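Search notebook Go Advanced search

12 June 2021
Masside site, open day. Entry by Iwona Tomaszewski
Also there: Szabolcs Antal, visitors from Collitz and Hendricks

Purpose

Laundry loading demo for the open day. Collitz wanted to see the two-arm setup on a normal household machine with no changes made to it. Hendricks came mostly for the hands. We agreed in February that we would show the task at working speed and not play a sped-up video, so that is what we did.

Setup

Got in early and ran the joint check before anyone arrived. Left hand came up clean. Right hand threw a tendon warning on the first power-up, cleared on the second. I logged it and left it alone. Szabolcs put tape down for the visitor line and then moved it back, as people in the front row would have been within reach of the elbow.

Head camera exposure set by hand. Auto had been hunting every time somebody walked past in a white shirt. Wrist cameras on auto, no complaints.

Control loop at 1000 Hz on both arms, same as last month. Speed cap 30 percent for anything with visitors in the room. E-stop with Szabolcs the whole time, second one on the table by me.
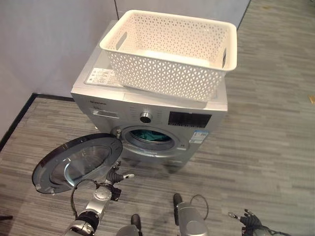

The door is the part I worry about on this task. It is round and slippery, and the hand has to get at the rim without pushing the whole door against its hinge. With it swung open to the left, the left hand has to work close to the rim and there isn't much room between the fingers and the glass bowl. The empty basket was up on top, over toward the right and hanging past the front edge, and I want that position written into the start conditions so we are all using the same one. There was also a teal-green piece in the drum. Color matters for the segmentation: the old model did badly with dark clothes against a dark drum, and green is easy on it. We should not quote results from green items only.

Run notes

- Two full demos, one before lunch for Collitz, one after for Hendricks.
- First demo: left hand paused at the door for longer than I like. Planner log says it was waiting for a fresh pose from the head camera. No fault raised.
- Second demo: no pause. Same code, same speed cap. Need to compare the logs side by side.
- Bilex finger pads are holding up. Szabolcs looked them over at lunch and found a little wear on the right index, none on the others.
- Cable loop on the left forearm gets near the door. Has not caught on anything so far. Shorten it anyway.
- Between demos we went over close-range views with the people from Hendricks. They asked how the fingers look from a wrist camera when another gripper comes up at them from below.
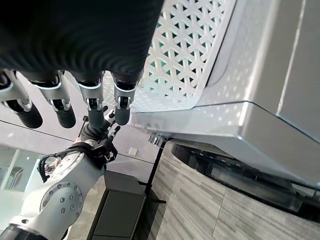
- Asked Hendricks to send their questions in writing. They had several on knuckle covers and how often we take them off to clean. I said I would check with whoever did the last service.

Questions from visitors

Can it do a full load? Not yet, we do single items and small bundles.
Does it need to know the model of the machine? It needs a rough door position and which side the hinge is on. The rest comes from the camera.
What happens if someone reaches in? Arms stop on contact force, and there is a person on the stop button. Collitz wanted the force limit in newtons. Szabolcs has the number and will mail it.
Could it turn the program knob? We have tried it in the lab with the right hand. Works on knobs that stick out. Did not show it today.

One visitor asked about noise. Fans are louder than the joints. Might be worth measuring at some point.

To do

- Pull logs for both demos, find the reason for the pause (Iwona)
- Shorten left forearm cable, add a clip (Szabolcs)
- Right hand tendon warning: swap the connector if it comes back
- Repeat with dark items before we send any figures to Collitz
- Write basket position into the start sheet
- Return the borrowed extension reel to the front desk

Batteries on charge, arms parked, room locked.

Masside Lab Notebook | Contact the notebook editor | Copyright Masside 2021 | Back to top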